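## Slides 4 to 7: recording rules for hand-held grippers

Slide 4. Start with scope. The Rellport rules cover household cloth tasks done with a pair of hand-held grippers: folding, spreading, stacking. Powered arms come under the Prament cell procedure and are left for questions.

Slide 5. State the three checks before recording.

- Status lights green on both units. Any other colour, stop and restart the unit.
- Jaws opened and closed fully once, in view of the head camera.
- Work surface cleared to the fold area. Finished items may stay at the side.

Pause here. Of 620 sessions reviewed in April, 438 passed at first check. Most failures were on the second point.
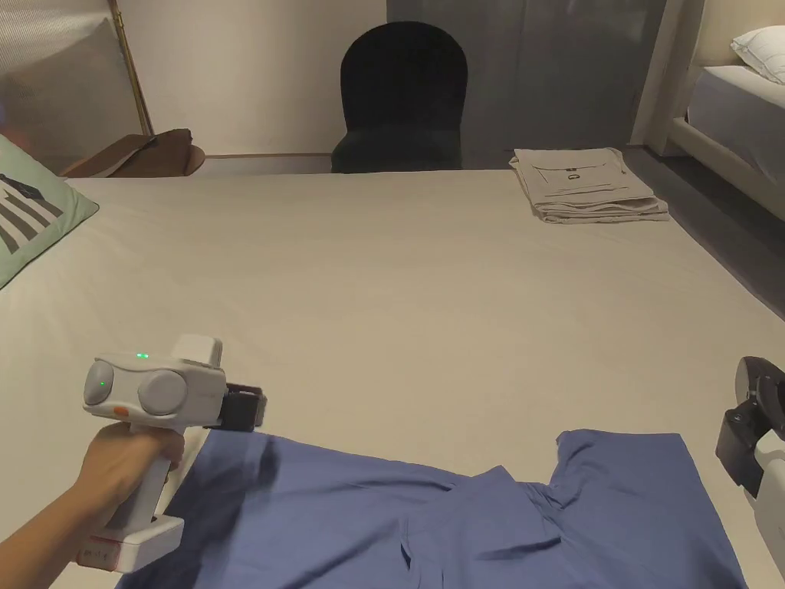
Slide 6. Grip and posture. Whole hand round the handle, thumb over the top, fingers clear of the button while the jaws are near fabric. Both units stay above the cloth until the operator begins. Starting with one jaw already closed on a hem is a fault and the take is marked down.

Garments start unfolded but are not smoothed by hand. Creases are part of the task. Strebel asked for ironed shirts in their draft; we declined, and the wording in clause 12 reflects that.

Slide 7. Stopping. If a garment slides off the bed, end the take and log it as dropped. No picking up mid-take. Clause 19 has the log codes. Starnik sites still use the older codes, so read out the conversion table if anyone from there is in the room.

Go to slide 8, labelling.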